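Subject: Re: [floor-ops] Folding cell: staffing and handover on second shift
From: Temitope Okoro
To: floor-ops list
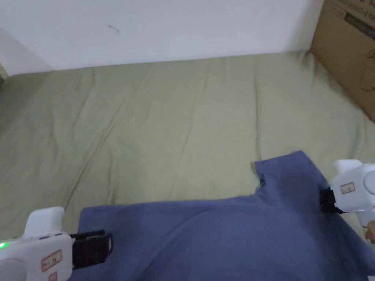 1. Staffing

Replying to Kayode's points in order. No positions are cut on second shift. The 2 folders now on T-shirts move to exception handling when the Tanden cell goes live in September. Pay grade stays the same. The job itself changes: less folding, more sorting out what the cell rejects, and more standing.

On Wednesday Kayode Tamuno wrote:
> The Plonix summary gives a 92 percent pass rate on
> T-shirts. It does not say who refolds the rest, or
> whether that time counts against the folder's hourly
> target. Ifeoma asked the same thing at handover and
> got no answer. Also, who is allowed to stop the cell?

2. Rejects

The exception station refolds them. That time is logged under its own code and does not count against the hourly target. Musa Mohammed is adding the code to Sendel this week. Until it shows up in the menu, write the minutes on the shift sheet.

3. Stopping the cell

Anyone on the floor can stop it. Restart needs a trained operator. Training takes 2 hours, on paid time, and Ifeoma Olaniyan has the sign-up list.

4. Still open

The 92 percent figure covers plain T-shirts only. I have no number for long sleeves or anything with buttons, so those stay on the manual tables. I have asked Plonix for the reject counts by fold step and will post them to the list.

Temitope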